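Small rack, long table: Jhosep Grajales on bench storage

Aug 27, 2018

Jhosep Grajales designs bent-metal holders for Breltico, and most of his working day concerns slots. The current piece, known in the shop as the Clerkby, is a black rack with a comb-cut top plate and one round hole at the right end. It stands on the bench without fasteners.

"A holder has two jobs," Grajales said. "It keeps things upright and it gives them back when you pull. The second one is harder to draw." 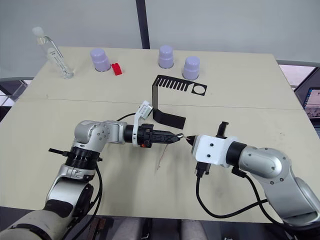 The slots

The comb edge went through 8 drawings between May and the present version. Early slots were too tight for thicker handles. Grajales widened the mouths and rounded the teeth, so that a stick dropped in slightly off line will slide toward the slot.

"People look at the slot width. I look at the tooth. If the tooth has a sharp corner, the handle catches and the whole rack walks backward."

He tests on a pale tabletop with a seam across it. A full-width bench surface was quoted at 2,392 dollars by Rorlow, and he declined it. The seam is a convenient line to set things against, he said, and the table is otherwise flat.

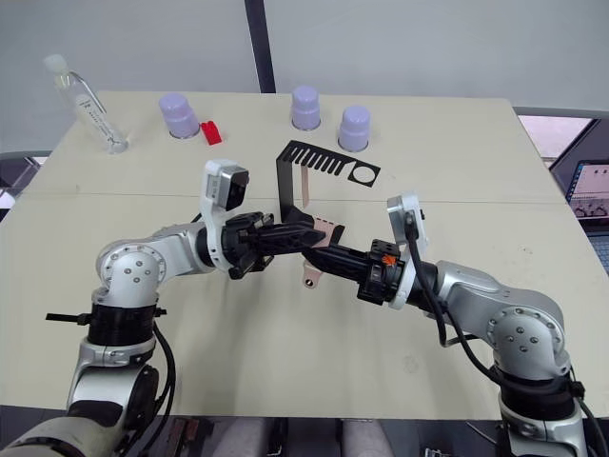
What goes around it

Grajales does not test a rack alone. A bottle goes at the left and lavender jars go along the back, spaced apart, with the rack near the center. The layout is close to what the buyer, Bautista, described for its own counters.

"You need the jars there. A rack that works on a bare table can be a nuisance next to a jar. You reach for one and knock the other."

The round hole was a late request. It is meant for a single wider item that would not stand in a slot, and it sits in its own square section, clear of the comb. 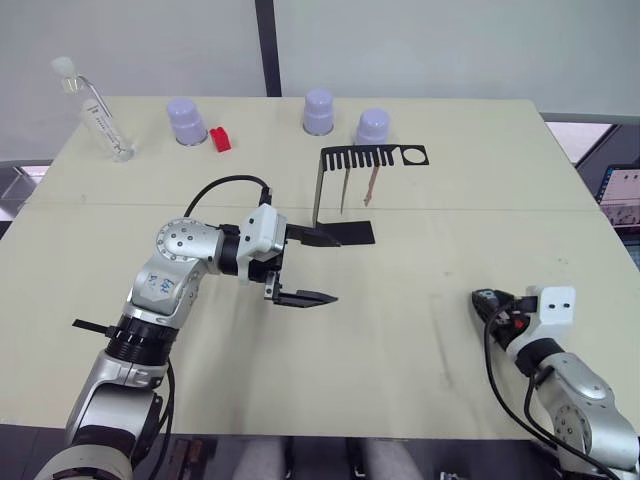
The first order is for 449 pieces. Grajales would like one more change before then, a slightly heavier base plate, and has asked for a price. He expects to keep the slot spacing as it is.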